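3.2 The Tray Task in the Student Course

The second half of our course moves from exercises on paper to a full task in simulation, and this is where the students really came alive! Each team gets the same room, the same arm and the same starter code, which we call Tenda. The goal is easy to say and surprisingly hard to do: get the tray into the outlined zone, using any method the team likes. Teams worked on it from October until the end of the term, and the 63 students logged 3636 attempts between them. 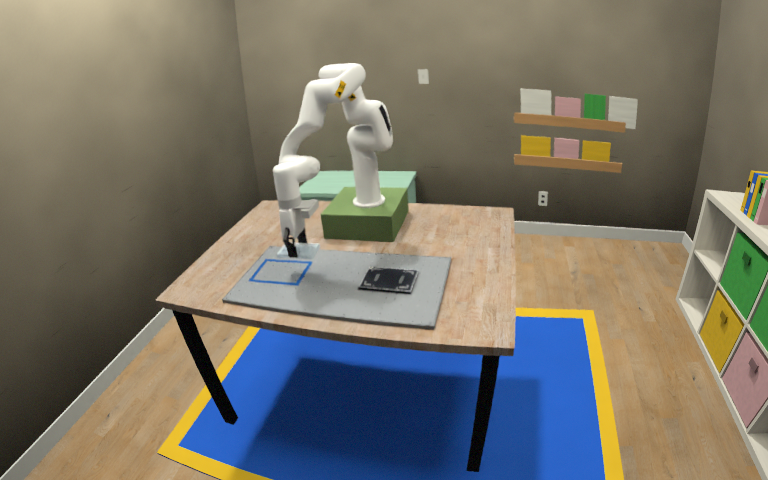 Figure 4. The tray task in Tenda.

Student teams differed most in how they handled the approach. Boglárka Barta's team, Vunora, wrote a hand-tuned sequence of waypoints first and only later added learning on top — a choice that paid off early. The blue rectangle and the dark tray lie side by side on the gray mat with open space between them, so a straight sideways push looks tempting, and Vunora tried exactly that. Their pushes often turned the tray at an angle. Team Bisto went for a grasp at the raised rim instead, and spent roughly 10 lab hours on the height of the fingers alone (their notes on this are wonderful reading).

We scored a run as a success when the whole tray ended inside the border. By that rule, 1599 of the logged attempts succeeded, and every team had at least one. Kamarul Lumenta, who ran the lab sessions, also kept the failed runs, and we return to those in Section 4.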